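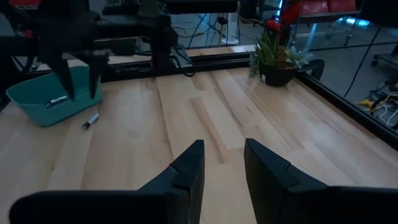
Revathi Raju wrote to me after my last post to say that I was being much too hard on sequels, and that if I would only sit down with the second Surdale movie on a rainy evening I'd come around. She has seen it 12 times, she says, and she cries at the train station every time.

Well, Revathi, I did sit down with it! I made popcorn, I put my phone in the other room, and I gave it my full attention from the opening song to the very last credit. And I did like it more than I expected to. The songs are lovely, especially the slow one in the kitchen, and the two brothers still bicker the way real brothers do – I have three of them, so I should know. 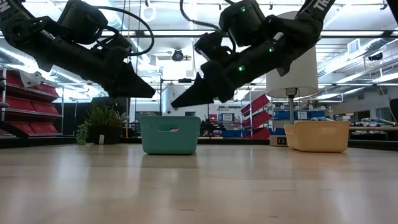 What I missed was the aunt. In the first Surdale she's only around for maybe seven minutes, but she gets all the best lines, and when she throws the wedding cards into the well I laughed so hard my husband came in to check on me. In the second one she is "away visiting family" and that's that. They talk about her on the phone once.

Now there's word of a third, with Ketill Dalsgaard directing again, and I've read in two places that the aunt is coming back. I'd love that. I'd also love for it to be shorter, because the second one runs close to two and a half hours and the whole business with the stolen car could go.

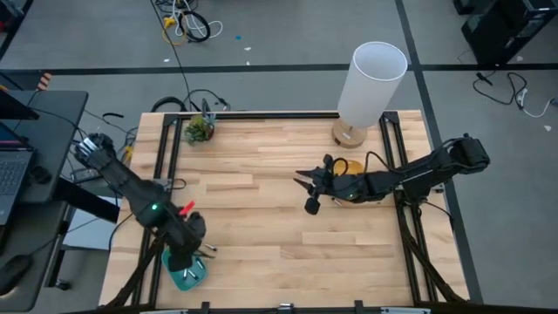
Last updated: June

A few of you asked where to watch the first one. I have it on an old disc from my sister, so I'm no help there, I'm afraid, but the comments under my Cindura review have some suggestions (there are 52 of them now, so scroll a bit). Cindura is the one with the bakery and the mixed-up letters, and if you like Surdale you'll probably like that too. I'm watching it again this weekend with my mother, who fell asleep the first time and swears she didn't.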